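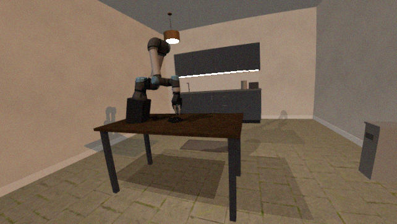 No. 507

The Wirdale Defense Review, 11/03/2018. Posts in this thread summarize the coastal patrol aircraft agreement. Replies are monitored during office hours.

1/ The Ministry of Defense of Demissie has signed an agreement with Surer Aviation for the supply of maritime patrol aircraft. The signing took place in the capital at the close of a two-day official visit.

2/ The aircraft will replace the present coastal fleet, which has been in service for 57 years. The older planes will be withdrawn one squadron at a time, beginning with those based in the north.

3/ Surer will carry out final assembly at its Flasport plant. The company states that 100 new positions will be opened there. Applications will be handled by the plant and should not be sent to this office.

4/ In a joint statement, the two parties said: "This agreement reflects many years of trust between our institutions. We look forward to close work on training, maintenance and the safe operation of the fleet."

5/ Crew training is scheduled to start in December. The first group will consist of pilots and sensor operators already qualified on the present aircraft. Ground crews will follow on a separate timetable.

6/ The agreement covers spare parts and engine overhaul. It does not cover weapons. Any purchase of that kind would require a separate vote in parliament.

7/ The contract price has not been released. Figures shared online in recent days did not come from the Ministry or from Surer, and the Review is unable to confirm them.

8/ Correction to our earlier post: the runway at the northern base measures 2371 meters. The length given this morning was that of the old runway, now used for parking. The earlier post has been removed.

9/ Members of the press who wish to attend the Flasport briefing must register with the Surer press desk. Places are limited to one reporter and one photographer per outlet.

10/ The full text of the joint statement is available from the Review on request. Our next issue will carry the delivery schedule, if it has been made public by then.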